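Tabletop row

A tabletop row is a way of keeping small household objects in a single line on a table, shelf or counter. The objects are usually of different kinds: cups, bowls, pitchers, small boxes and the items kept in them. The row is left out between uses, unlike a drawer or cabinet, and each object can be picked up without moving another. The term is also used for the finished arrangement.

Contents
1 Terminology
2 Arrangement
3 Common objects
4 Surface
5 Upkeep
6 Use in schools
7 See also

Terminology

The phrase appears in household manuals from the district of Skosia, where the row was set along the back of the kitchen table after the evening meal. In the town of Grodik the same arrangement was called a "back line," and the older term is still found in local rental listings, usually in the form "kitchen with back line." English-language writers have also used "counter row" and "standing row." A row that holds only matching containers, such as a canister set, is generally called a set and falls outside the term.

Arrangement

Rows are described as tight or loose. In a tight row, neighboring objects touch or nearly touch, and the line is kept straight, often against a wall. In a loose row, the objects keep a general order from left to right but may stand a little forward or back of one another. Loose rows are more common on tables, and tight rows on narrow shelves. 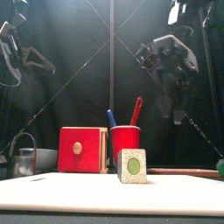

Objects in a loose row across the middle of a white board.

The usual placement is along the far half of the table, leaving the near half clear for work or meals. Tall pieces are placed toward the ends or at the back, and low pieces where a hand has to reach over them. Handles are turned toward the side from which the object will be lifted. Where two people share a table, the most used objects are moved to the center of the line.

A traditional Skosia table allowed a strip 160 millimeters deep for the row. Tables made in Grodik by the Żak workshop had a shallow groove cut across the top to mark this strip, with the groove set 59 centimeters from the near edge. Later models left the groove out, and on these the depth of the row is a matter of habit.

Common objects

Bowls and round containers. A shallow bowl is the most frequent member of a row. It holds fruit, keys, clips or nothing at all, and is often placed at or near one end. Containers with a spout or handle are turned so that the projecting part does not catch a sleeve. 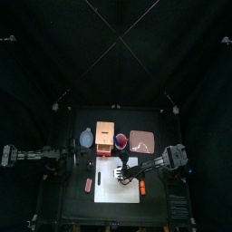

Row along the far half of a black tabletop, with a light blue round container at the left end.

Pitchers. Metal pitchers with a tall handle are kept in the row for water or as holders for spoons and other utensils. A pitcher of 500 milliliters is considered small for table service but suits a row well, as it can be filled and lifted with one hand. A wire handle that swings down is left upright when the pitcher stands close to a bowl.

Cups. A cup in a row seldom serves as a drinking vessel. Its most common use is to hold pens, markers, brushes or scissors. Long items are allowed to lean in different directions so that each can be taken by its top end. A heavy cup, or one with a wide base, is preferred for this purpose; a light cup holding several long markers may tip when one is removed. Colored cups are favored in households where several rows are kept, with one color assigned to each person or task.

Boxes. Small wooden boxes with a drawer or door are placed with the front facing the user. A single round knob is the usual pull. The box must have space before it equal to the depth of its drawer, so nothing tall is set in front. Painted fronts with the natural wood left bare at the edges are a familiar style in the Skosia district and are sold both finished and as unpainted blanks.

Cubes and other small pieces. Dice, blocks, erasers and similar pieces are the most easily lost objects in a row. They are generally stored in a bowl or box and brought out in front of the line when wanted. Some households keep one or two of them standing free between larger objects as spacers.

Surface

A row may stand directly on the table or on a board. Boards protect the tabletop from scratches and water rings, and allow a whole section of the row to be carried away at once. White boards are often chosen for dark tables, on which small dark objects are otherwise hard to find. A row may also be split between the two surfaces, with the board holding the smaller pieces in front and the larger containers standing on the table behind it.

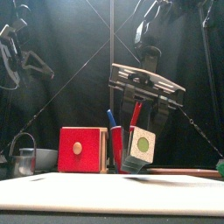 Cloth runners were common in older homes but have become less so. They shift when a heavy object is dragged, and the objects on them must all be lifted before the cloth can be washed. Cork and felt mats hold better and are sold in narrow sizes meant for shelves. Glass is generally avoided under metal pitchers.

Upkeep

Rows gather dust more quickly than closed storage. The customary method of cleaning is to work from one end, lifting each object, wiping beneath it and setting it down again before moving to the next. In this way the order is kept and no second surface is needed. Bowls are emptied at the same time, and pens or markers that have dried out are removed from cups.

A row tends to grow. Household guides recommend a fixed number of places, so that an added object takes the place of one already there. Grodik custom held that the row was reviewed in October, when the table was moved closer to the stove and the space behind it became smaller.

Use in schools

The Parkley method, a program of practical lessons for young children, makes use of a short row of everyday objects as a sorting and tidying exercise. The child takes an object from the row, uses it, and returns it to the same place. Objects are chosen for clear differences in shape, color and material: a cup beside a box, a bowl beside a pitcher. In a later stage the teacher changes the order of two objects and the child restores it. The objects used are ordinary full-size household goods, and the method's handbook advises against toy versions.

See also

Canister set
Desk organizer
Open shelving
Pencil cup
Serving tray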